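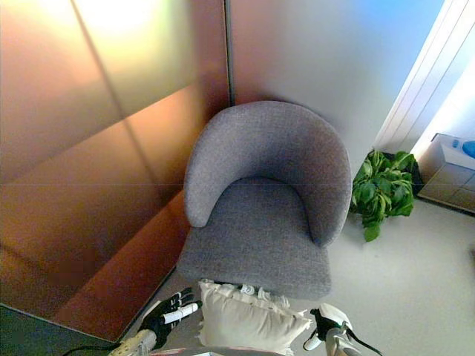
The new planning layer has been running on the robot since the start of November, and we are very pleased with how it is shaping up! The big change is that both arms are now planned together as one job, where the old code planned each arm alone and then tried to keep them in step. Soft things showed up the weakness every time. A plump cushion with a ruffled edge, held between two hands in front of an armchair, changes shape as the fingers press in, and the old planner simply had no idea. The new one checks the gap between the palms 30 times a second and nudges both wrists to suit.

Perception took longer than we had promised in the last report. Glossy walls gave the depth software a lot of grief (reflections were being read as extra furniture), so Renzo Sanna wrote a filter that drops any surface that moves when the head moves. It went into the Pleter branch after 14 rounds of changes, and the false chairs have gone from our logs. Strong light from a doorway is still a problem and is next on his list.

Gerardo Marras has rebuilt the replay tool, now called Fuston, and it's a joy to use. We can step through a failed placement, change one setting and run the plan again in 35 seconds. We have 6 open faults, mostly to do with letting go too early, and would like to spend the remaining simulator budget on those before we start on folding.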